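Ticket: Application portal loses my research statement when I save
Category: Scholarships and applications
Status: Open, waiting on Droston support
Opened: Sun 23 December

Hi there! I'm applying for the Derkelari graduate scholarship in health informatics through the Esano portal, and I've run into something weird with the research statement page (the long one, step 8). I'm going to write down everything I've tried so you don't have to ask me for it all one thing at a time. Sorry in advance, I ramble.

What happens: I paste my statement into the box, the counter under it goes green, I hit Save and Continue, and I get the little "Saved" banner. Great! Then I go back to check it and the last part is gone. The limit is 1000 words and I'm under it, the portal agrees I'm under it, and it still chops the thing off in the middle of my paragraph on hospital discharge records.

What I tried first, all on my laptop:

- Logged out, logged back in, pasted again. Same cut.
- Cleared cookies and cache. Same cut, plus I had to set up my sign-in code again, which took forever.
- Different browser. Same cut, same exact word.
- Typed the last paragraph by hand instead of pasting. It stuck until I saved, then it vanished.

I do all of this from the kitchen, so there was a fair amount of staring at the counter while the page reloaded.
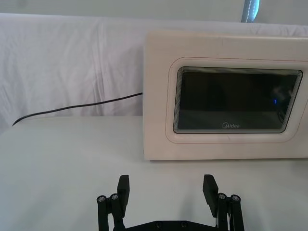 Microwave on a white tabletop, front view

Update 1

Got the automatic reply, thank you. It asked me to check the file size of my attachments and I did, and they're all fine. The attachments were never the problem, though! My transcript and both reference forms show up with the check mark next to them. It's only the text box.

It also asked for the error code. There's no error code on the statement page. There IS one on the summary page at the end, if you try to submit, and it says "Section incomplete (44)". I looked through the Esano help pages and couldn't find a list of what the codes mean. If 44 just means "something is missing" then it's telling me what I already know, but if it's more specific I'd love to hear it.

Update 2

OK, I think I'm getting somewhere. I wrote my statement in Korletey, which is the note app our department gives us, and it puts in curly quotes and those long dashes by itself. I went through the text and looked at where it gets cut, and the next character after the cut is one of those dashes. So I swapped that one for a plain hyphen and saved again, and this time the text went further and stopped at the next dash!

I've now replaced every single dash and the whole statement saves. I logged out and back in to be sure and it's all there, down to the last period. Yay.

But now the progress bar at the top is stuck at 93 percent and the Submit button is still gray. Every section has a check mark. The summary page still shows code 44. I've opened each section and saved it again in order, in case it needed a nudge, and no luck.

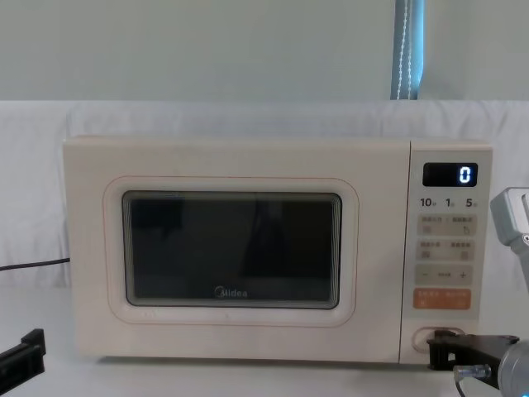
SCHOLARSHIPS AND APPLICATIONS > SUBMISSION ERRORS

Update 3

Read through the other tickets in this category. Somebody with a PhD application had the same gray button, and the fix for them was that support reset the section on the Droston side and then they saved it fresh. Could you do that for mine? I have a clean copy of everything saved as plain text, so please go ahead and wipe the statement section, I won't lose anything. Just please don't touch the references! One of my referees is on leave now and I really don't want to ask for that form twice.

Two more questions while I have you:

1. The scholarship closes in January, and the portal says applications with an open ticket "may be considered" after the deadline. Is that may or will? I'd feel a lot better with something in writing.

2. My supervisor nomination shows as "Pending". Could that be the missing piece of the bar? The guide says nominations get confirmed after you submit, so I figured it didn't count, but I might be reading it wrong.

And a small request for whoever looks after the form: a line above the box saying to use plain hyphens would have saved me a whole afternoon. Or a warning when the text gets cut, because that green "Saved" banner had me fooled for a good while.

I'm keeping the ticket open until the button works. Email is best for reaching me, I don't get the portal messages on my phone.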